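February, gripper swap, after lunch

Put the Nondetti fingers back on the arm this morning, the ones with the green pads, and wow, I'd forgotten how much nicer they are than the Morik pair on anything with a handle! Beaker first, then the flask, then the blue tube rack (still my least favorite). Wrist camera stayed put, so I can compare with the Morik runs.

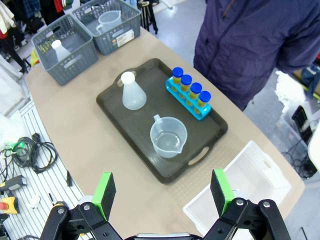 Which pair copes better when the arm comes in a little crooked? The Nondetti, by a fair margin, as the linkages give a bit and the Morik jaws just shove.

Closing force is at 21 on the Seixas controller for now. Log is under run 294.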